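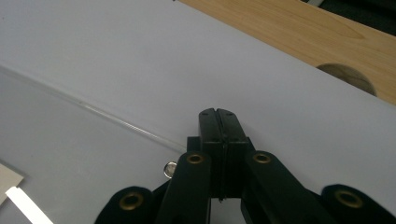 I love working with thin clear rod and tube. It catches the light, it weighs next to nothing, and once you can cut it cleanly you start finding uses for it everywhere - plant stakes, mobile arms, little hinge pins, curtain pulls for a dollhouse. This page covers cutting, smoothing and storing it, all with hand tools on an ordinary table.

## What you need

- Clear acrylic rod or tube, 3 mm or so across
- A fine-toothed razor saw
- A small triangular file
- Wet/dry sandpaper in 400, 800 and 1500 grit
- Masking tape
- A fine permanent marker
- A scrap of wood with a V-groove cut down the middle
- Safety glasses

## Mark it so you can see it

Clear on pale is hard to see, and a marker line straight on the plastic tends to vanish when you turn the piece. Wrap one layer of masking tape where the cut will go and mark the tape. You get a line you can read from any side, and the tape helps keep the edge from chipping too!

For my window mobile I needed five arms at 173 mm and a bunch of short spacers at 80 mm. Cut the long ones first. If one goes wrong, you can still get a couple of spacers out of it.

## Cut

1. Lay the piece in the V-groove with the tape over the spot where you'll saw.
2. File a shallow nick on the mark. Three light strokes will do it.
3. Set the saw in the nick and pull toward you a few times with almost no pressure.
4. Give the piece a quarter turn and saw again. Keep turning until the cuts meet.

With solid rod you can get away with sawing straight through, but tube really wants the turning. Go slowly. If the plastic starts to gum up around the blade you're heating it, so stop for a minute and brush the teeth clean.

Don't snap it like a glass rod! I tried this on my first batch (Kirsty Haslam swore by it) and got a crack running halfway up the tube.

## Smooth the ends

Peel off the tape. Put the 400 grit face up on something flat, add a few drops of water, and hold the piece upright with your fingers close to the bottom. Move it in small figure eights until the saw marks are gone, then go to 800, then 1500. Rinse between grits.

A dab of plastic polish on a soft cloth takes the end from cloudy to really clear, and this is my favorite part of the whole job. Hold a solid rod up to a lamp when you're done and the tip glows.

For tube, twist a rolled scrap of 800 inside the opening to knock off the burr. Rinse the dust out and let it drain on a towel.

## Keep track of it

Thin pieces roll, and they're easy to lose on a light tabletop. I work over a dark dish towel now and leave a flag of tape on each piece until it's going into the project. Offcuts live in a tall jar by the window, and anything longer goes flat in a drawer so it won't bow.

If you don't have a V-groove block, two pencils taped side by side will hold a short length nicely. Start with the spacers and have fun with it!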